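Wear and Cleanability of Serving Trays in Small Kitchens
Student project report, Applied Materials, Sambridge campus

1. Background

Reusable trays in staff kitchens are washed far more often than their makers plan for. Our project looked at how surface scratching affects the removal of dried starch from coated and uncoated trays. Juntunen, the supplier that lent us the trays, rates its matte finish for 300 wash cycles. We had one term, so testing stopped at 133.

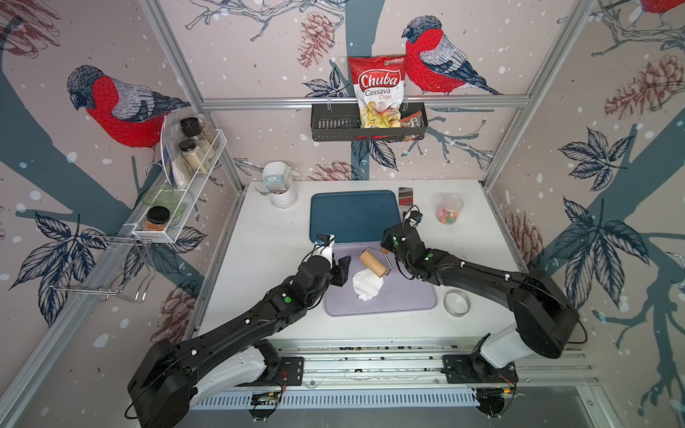
Godelieve Wouters objected at the October review that cycle count is a poor measure of wear, as a tray wiped with a soft cloth and a tray scraped with a metal tool can share the same number. We accepted the point and recorded the wiping method beside each count.

2. Method

Each tray was coated with a rice starch paste, dried overnight and wiped by hand with a damp sponge. Residue was stained with dilute iodine and graded against a printed colour chart. Grading was done by two students working separately — where they disagreed, the higher grade was kept. Water hardness was not controlled.

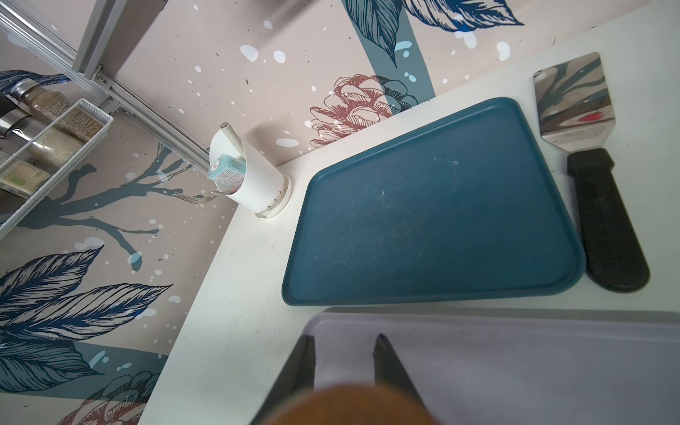
The starch paste was mixed fresh every Monday and kept in the fridge for the rest of the week. One batch thickened and was thrown out. Trays from the Hirkora range were added in the third week, after two of the original set warped in the drying cabinet.

3. Results

Up to 100 cycles there was no clear difference between finishes. Past that point the uncoated trays held more residue, mostly near the centre. Of the trays graded at the final count, 23 showed staining that a second wipe did not remove.

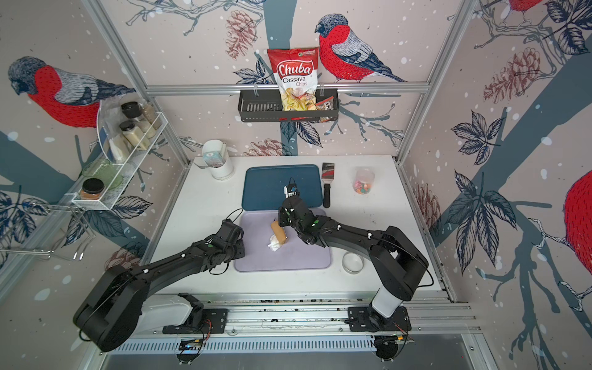 Figure 3. Dark teal tray and metal spatula, with sponge and paper towel nearer the front.

Scratch direction had less effect than expected. Long parallel marks and short crossed marks gave similar grades. Depth was not measured, as the Beruvberg gauge was out for repair.

4. Discussion 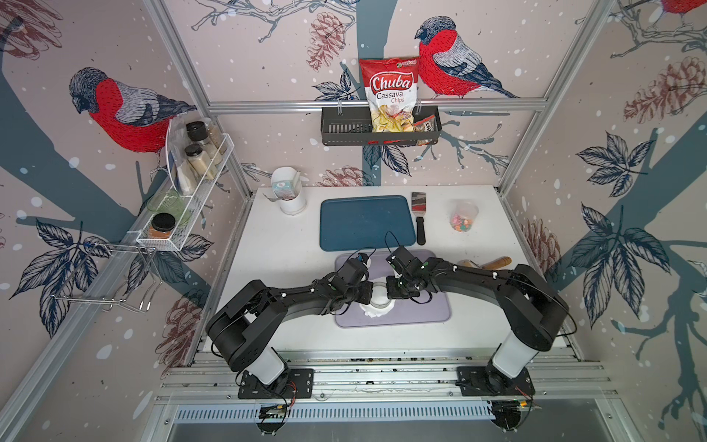 Iodine staining favours light surfaces, and this is the main weakness of the results. A faint blue-black mark is easy to grade on a pale tray and easy to miss on a dark one. Background colour in the room may also matter. Patterned walls such as the pinecone and bullfinch wallpaper, with its white dots and dark blue leaves, give the eye many small marks to sort through, and a plain backing sheet should be used for grading. We did not do this until the second half of the term, so the early grades should be read with care.

Further work should extend the count to the rated limit and repeat the test with a protein soil.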